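Publications > Working Papers > Shared Workplaces > Section 4

We use cookies to remember your reading settings. Accept | Manage

4. Results: what a short release window does to desk booking

4.1 No-shows before the change

The booking logs from the Farnwood office gave us far more to work with than we had hoped. Over the study period, staff made 2,172 desk reservations through Nita, the booking tool already in use on both floors. We matched each one against badge records, and the first thing that jumped out was how unevenly the no-shows were spread. A small group of regulars booked the same window desks week after week, often for the whole day, and then came in after lunch or stayed home. Most other people booked late, booked short and turned up!

Interviews helped us make sense of this. Several of the regulars told us they saw a booking as a kind of insurance: they wanted to know a seat was there in case the day went that way. Newer staff read the same full floor map as a sign that they should not come in. We find this one of the most exciting results in the study, as it shows that a map of reserved desks can shape attendance even when half the chairs on it are free.

4.2 The release window

In October we switched on automatic release. Any desk not checked into within 66 minutes of its start time went back into the pool, and anyone on the waiting list got a message. The length of the window was a compromise with the site team at Stockdale, who run the same tool and had seen complaints with a shorter one (late trains, mostly).

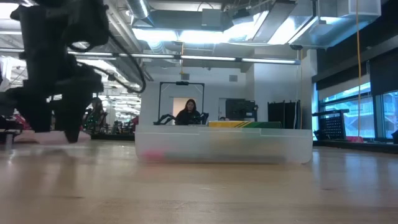

Figure 2. Work surface, fixed camera.

The effect on habits was quick. Of the 17 regulars we interviewed, most had moved to half-day bookings before the end of the month, and two gave up booking altogether and simply took whatever was open. Waiting list messages were answered fastest in the morning - by early afternoon people had settled somewhere else and did not want to move their things. We had not planned to look at this, and it deserves a study of its own. The Skurham office, where teams sit together by choice, would be a wonderful place to try it.

Comments

Trevor Zacharias
Really enjoyed this section. Did you count people who sat down but forgot to check in? That is most of our trouble.

Tudur Harries
Same question as Trevor. We put a sticker with the check-in code on each desk and it helped a lot.

deskhopper
The "insurance" bit is me exactly. Feeling a little guilty now.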